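Clearing a force-limit stop during microwave door approach

Applies to Skoltenura arm controllers with the Prisitar wrist camera. Fault code 1002 means the arm exceeded its contact force limit during an approach move. In door-opening tasks, the usual cause is a stale target pose: the planner used a camera image captured while the wrist was still moving, and the blurred door rim gave a bad edge fit.

Before you start, press the emergency stop and keep hands clear of the gripper. Do not pull the arm away from the door by force. The brakes are engaged, and the finger linkage can bend.

Open the run log and find the last image used for the pose estimate. Compare its timestamp with the joint velocity trace. If any wrist joint was still moving at capture, the estimate is not valid.

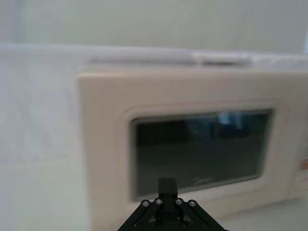
Dark door glass makes the problem worse. Reflections can score higher than the real rim once the rim edges are smeared, and the fit may settle on the wrong line.

To recover:

1. Release the emergency stop and select manual mode.
2. Set jog speed to the lowest value.
3. Back the gripper straight out by 80 mm. Do not rotate the wrist until it is clear of the door.
4. Check the finger screws for looseness and tighten as needed.
5. Clear fault 1002 and home the arm.

To prevent a repeat, open the Vomier task file and set settle_ms to 98. The default of 34 is too short for a fully extended arm. Turn on reject_moving, save, and reload the task.

Run the approach once with the door closed and the grasp step disabled. If the fault returns, recalibrate the wrist camera before changing the force limit.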